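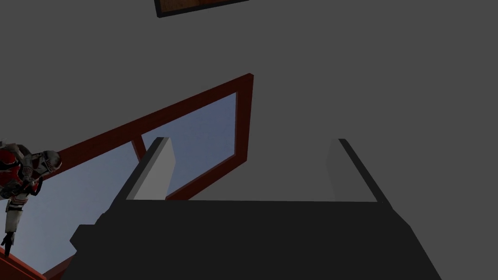

Abb. 4.1: Simulierte Handgelenkkamera, Greifer geöffnet. Fensterrahmen und Bilderrahmen erscheinen im Kamerakoordinatensystem gekippt.

4 Wahrnehmung und Regelung mit bewegten Kameras

4.1 Koordinatensysteme

Eine am Handgelenk montierte Kamera liefert Messungen in einem Koordinatensystem C, das sich mit jedem Regelschritt ändert. Für die Planung werden Punkte in der Basis B benötigt:

p_B = T_BE(q) · T_EC · p_C

T_BE(q) folgt aus der Vorwärtskinematik, T_EC aus der Hand-Auge-Kalibrierung. In der Simulation ist T_EC exakt bekannt. Im Übungsrahmen Grevus wird der Transformation deshalb ein Fehler aufgeprägt (Parameter ext_noise), damit die Regler nicht auf ideale Extrinsik ausgelegt werden.

Die Bildvertikale darf nicht als Schwerkraftrichtung verwendet werden. Verfahren, die Tischebenen über eine angenommene Kameralage suchen, versagen bei stark gerollter Kamera. Die Schwerkraftrichtung ist aus T_BE(q) und T_EC zu bestimmen und an die Segmentierung zu übergeben.

4.2 Zeitliche Zuordnung

Jedes Bild trägt den Zeitstempel der Aufnahme. Die Gelenkwinkel q werden auf diesen Zeitpunkt interpoliert, nicht auf den Zeitpunkt des Eintreffens im Planer. Der Testdatensatz Trudlow umfasst 1459 Bilder aus 11 Episoden; in 254 Bildern ist die Zuordnung absichtlich verschoben. Diese Bilder sind vor der Auswertung durch einen Konsistenztest zu erkennen.

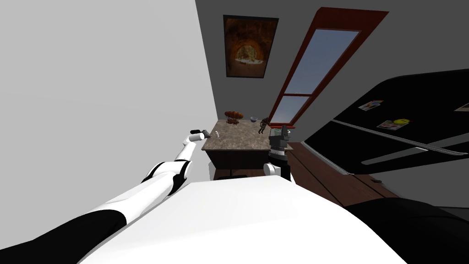 Bei zweiarmigen Systemen kommt die Eigenverdeckung hinzu. Die Robotergeometrie wird für beide Arme und den Rumpf aus q in das Bild projiziert und als Maske abgezogen. Ohne Maske trägt der Kartierer Teile des eigenen Körpers als Hindernisse ein, und der Planer meldet eine Kollision bereits in der Startkonfiguration. Die Maske wird um einen Rand erweitert, der vom Betrag der Gelenkgeschwindigkeit abhängt.

4.3 Bildbasierte Regelung

Mit Merkmalsfehler e = s − s* und Interaktionsmatrix L gilt für die Kamerageschwindigkeit:

v_C = −λ · L⁺ · e

L⁺ wird gedämpft berechnet. Verlässt ein Merkmal das Bild, ist es vor der Invertierung aus e und L zu streichen. Sinkt der Rang von L unter sechs, schaltet Grevus auf positionsbasierte Regelung um und verwendet die letzte gültige Posenschätzung.

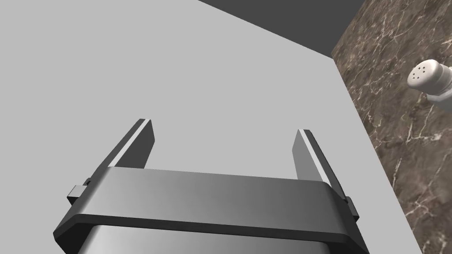
Abb. 4.2: Zielobjekt am rechten Bildrand, nur teilweise sichtbar. Der Bereich zwischen den Fingern ist frei.

4.4 Aufgaben

a) Leiten Sie L für einen Bildpunkt mit bekannter Tiefe Z her.
b) Implementieren Sie die Eigenmaske und messen Sie die Laufzeit über 373 Bilder aus Trudlow.
c) Geben Sie eine Bedingung an, unter der ein angeschnittenes Objekt noch zur Posenschätzung herangezogen werden darf.

Abgabe bis 24. Mai über das Kursverzeichnis, Quelltext und Protokoll getrennt.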